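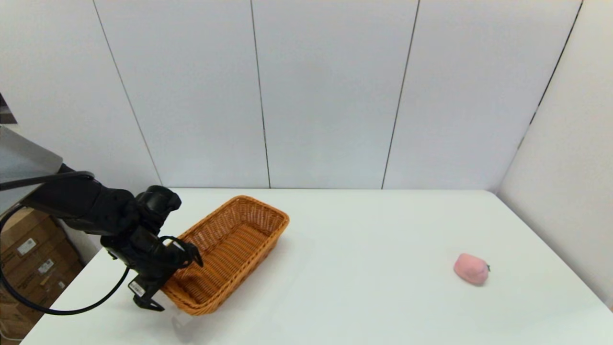

A tightly woven wicker basket on a white table.

Home Courses Dates About Getting here Vouchers Contact

About Darnus

Darnus is a bread school. We teach adults to make bread in a former carpet showroom at the lower end of Lengyel Street, between a tile shop and a place that has been about to become a nail bar for as long as we've been there. If you have come looking for carpets, they moved to the retail park and the parking is better.

The school was started by Yolanda Ibarra, who had spent a long time as a production baker and had grown tired of getting up in the middle of the night to make rolls for people who threw half of them at ducks. Rin Murakami came on the second course as a student, asked so many questions that it overran by an hour and a half, and was offered a job by way of getting the room cleared. Rin now teaches most of the rye and all of the enriched doughs. Yolanda teaches the rest and does the ordering, and has opinions about both.

What we teach

We teach plain bread. There is a wide world of bread that looks like something else (pumpkins, hedgehogs, the face of a loved one) and we wish it well. Our courses cover a white tin loaf, a wholemeal that you would want to eat, flatbreads, a long-fermented country loaf, rye, and in December a sweet plaited thing that we have never settled on a name for. On the timetable it is called Plait.

Most people who come to us have already had a go at home. Many of them arrive carrying the evidence. We are happy to look at it, and you needn't apologise for it, though everyone does, usually at the door and before saying their name. A flat loaf can tell you a fair amount about the dough it came from. Yolanda will cut it in half, look at it for a while, say "hm", and then eat a bit, and by the end of that she generally knows what your kitchen is like in winter.

The commonest trouble is impatience. Recipes give a time for everything and people trust the time over the dough. A recipe that says to leave something for an hour was written in somebody else's house, in somebody else's weather, by a person who may have had the heating on. We spend a good part of the first morning poking dough and talking about what it did when poked. It sounds like very little to pay money for. People do seem to go home and stop ringing us, so we assume it works.

The second commonest trouble is flour on the scales, under the scales, and in the battery compartment of the scales. We can't help with that.

How a day goes

We start at ten. There is coffee from quarter to, and toast, made from whatever the last group left behind. The toast is also a quiet form of quality control and we would ask you to be kind about it.

You'll work at a bench with one other person. We used to let people pick, and couples picked each other, and we learned a lot about several marriages. Now Rin decides. By eleven everyone has a dough going, and then there is the long middle of the day in which bread mostly gets on with things by itself and the rest of us have to be found something to do. We have filled this with shaping practice, a talk about flour, a second and shorter talk about flour, and lunch.

Lunch is soup. It is nearly always a good soup. Tell us beforehand if there's something you can't eat, and please don't tell us at the moment of soup.

Baking starts mid-afternoon and goes on until it is finished, usually before five. The big oven is called Ciris, after the name on the door. We bought it second-hand from a hotel, and it runs hot at the back on the left, where we put anyone who says they like a dark crust. There are smaller domestic ovens along the side wall, and we use these for most of the day courses, on the grounds that very few of our students have a hotel oven at home and it's unkind to teach somebody on a machine they'll never see again.

You take home what you bake, the recipe sheets, a jar of the school's starter if you want it, and a scraper. The scraper is the best thing in the bag. We have met people who lost the recipes, killed the starter within a fortnight and still use the scraper for getting ice off the car.

About the starter

The starter is called Folska. Yolanda brought it from her last job in a mayonnaise jar, and she won't be drawn on who named it or whether she asked before she took it. It's a rye starter, fairly sour, and it likes to be ignored in a fridge for longer than the books say.

We are asked a good deal about the age of it. Other schools have starters that crossed mountains in a grandmother's apron. Ours crossed the ring road in a Fiesta. In any case a starter is flour and water and whatever is living in it this week, and if you feed it your own flour in your own kitchen it will fairly soon be yours. Some students find this disappointing. A few have held a small naming ceremony and emailed us the photographs.

Feed it equal weights of flour and water. If it has grey liquid on top, stir that in or pour it off. If it has gone pink, throw it out, wash the jar properly and come and get another. We won't ask what happened.

Prices and sizes

The one-day course is for beginners and for people who tell us they aren't beginners but would like to sit at the back. The 2-day course costs £249 and includes both lunches, the second of which is a different soup. Groups are kept to 7, a number we arrived at by having eight once and running out of hooks for aprons.

We don't do hen parties. We did do one. They were charming, and the extractor fan has never been the same.

Vouchers last a year from the date on the front. We honour them for somewhat longer if you write a nice letter. The record so far is a voucher found behind a radiator in a house sale and used by the new owner, who turned out a better country loaf than either of us had managed that week, and knew it.

Flour, and where ours comes from

Our white flour comes from a mill we can drive to, and the rye comes from one we can't. We've changed suppliers several times and each change has meant a fortnight of odd bread and short tempers. Flour varies from sack to sack far more than people expect. When the recipe sheet says 1,000 grams of flour and gives you an exact figure for the water, please regard the water as an opening bid.

You do not need expensive flour to learn on. Supermarket strong white is fine, and you'll be braver with it. Once the shape holds and the crust is doing what you hoped, go and spend your money. We sell small bags at the front desk at a price that reflects the fact that we have to fill small bags.

What we're not sure about

There are things we have argued over for years and are still teaching two ways. Yolanda adds salt at the start. Rin adds it after the first rest, and has diagrams. Yolanda thinks steam in a home oven is mostly theatre and that you'd do better with a heavy lidded pot. Rin owns a plant mister. If you come on the 2-day course you'll get both versions, generally from opposite ends of the room, and may vote with your feet.

We also can't agree on when a loaf is cool enough to cut. The correct answer is later than you'd like. The practice at the school, with both teachers present and butter on the table, is another matter.

The building

Darnus is on the ground floor, with a level entrance on the street side and a loo that is wide enough for a wheelchair and also for the mop bucket, which we will move. The front windows steam up in winter to the point where passers-by think we've closed, or are a sauna. We have had enquiries. The floor is the old showroom floor, and there are still faint squares on it where the sample stands used to be. New students tend to line their bags up with them without noticing.

In June we shut for two weeks. Yolanda goes somewhere with no oven, and Rin paints the walls white again.

If you'd like to come, the dates page is kept up to date and the telephone is answered when someone has a clean hand. Email is safer.

Page last changed 2024-02-28

Comments

Maureen T.
Came for the rye day with my sister and we were split up at the door. Best thing that could have happened. Still can't shape a bâtard but my tin loaf is now requested by name. Is the celery soup recipe available anywhere?

Darnus
It's celeriac, Maureen. We'll put it on the next recipe sheet – Rin

gaz_on_the_hill
Salt at the start. Always has been.

Priya
My Folska went pink and I was too ashamed to write in. Reading this has been a weight off. Will be round with a jar.

Old Lengyel St resident
I bought a stair carpet in that room. Very slippy when it rained, the step at the front. Glad to hear it's level now.

You may also like
Which tin should I buy?
Feeding a starter when you're going on holiday
Plait: this year's dates
Why is my crust soft by teatime?
Gift vouchers and the small print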